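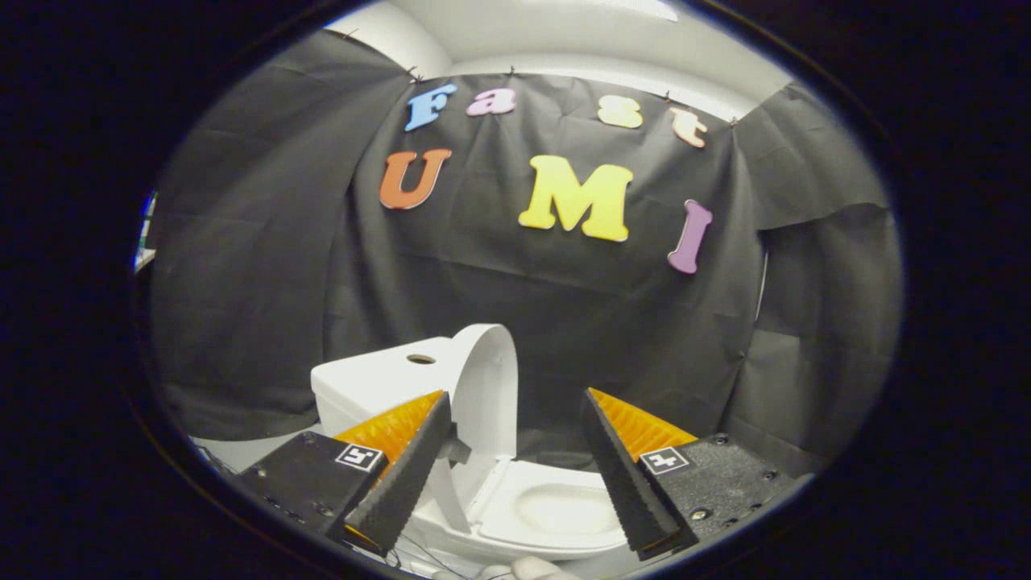 *Fig. 3. Staging area with backdrop clipped, jaws open, toy toilet on the gray surface.*

## 3. Setting Up the Staging Area

This section is for new members of the Nutudari robotics club. It covers the backdrop, the prop and a first check of the hand-held gripper. The Skondia starter guide says a beginner can do all of it in 18 minutes. Allow longer.

1. Hang the black fabric from the top edge and clip it. The club uses small dark clips. Tape lets go overnight.
2. Bring the side panels forward until they meet the back drape. Leave the wrinkles alone. Ironing was a popular theory last September and we never saw a difference in the results.
3. Pin the foam letters to the center of the drape. They should read "Fast UMI." A crooked letter is fine.
4. Put the prop on the gray surface, below the letters. For the lid task, start with the lid up.
5. Hold the gripper in front of the prop with the fingers open. Check that you can see the bowl between them.
6. Look at the square marker on each side of the gripper. Both must face up, with no glove or sleeve over them.
7. Close and open the fingers 3 times, slowly, without touching the prop. Watch the cables while you do it.

**Caution:** Keep loose cables away from the fingers. Stop if one gets caught. Do not pull it free with the jaws moving.

**Note on the view:** The picture is strongly curved, so straight edges will look bent. Don't try to fix this by moving the fabric.

**Note on numbers:** You will hear that 1000 demonstrations will make any task work. We have not seen good evidence for that. Record 23, play them all back, and throw out the sloppy ones before you record any more. If the lid task still fails, check your own hand movements before blaming the software.

Go on to Section 4 once step 7 runs without a snag.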